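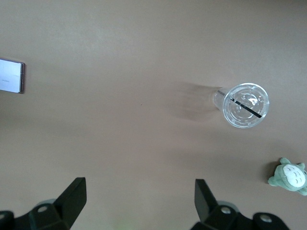
How People in Nernville Share Recipes
Final report, Food and Community course
Najwa Karaki and Bastian Lenz
2026-05-26

Introduction

We started this project in January with a fairly simple question: when somebody in Nernville cooks a dish they learned from family, where did the recipe live before it reached them? Najwa's grandmother kept hers in her head and measured with a chipped coffee cup, and Bastian's family has a binder so full it no longer closes, so we came at the subject from rather different kitchens (and argued about it happily for weeks).

What we did

We interviewed eight home cooks, most of them over tea, which made the interviews longer than we had planned and a good deal nicer. Each talk lasted around 7 pages once typed up. Leilani Nguyen-Tran kindly read our questions beforehand and told us to drop the one about favorite foods, as people would never get past it. She was right, and we dropped it after the second interview.

What we found

Three of the cooks had nothing written down at all. The others had cards, notebooks, or messages from relatives, and nearly all of those left out amounts. "Flour until it feels right" came up more than once, in almost the same words. Tarek Karam showed us a lentil soup recipe from his aunt that is only a list of ingredients, with the salt missing.

We had expected the younger cooks to write more down, but our group is too small to say so. If we did it again, we would cook alongside people and write while they worked.

Thanks to Jihad Majali for the bread.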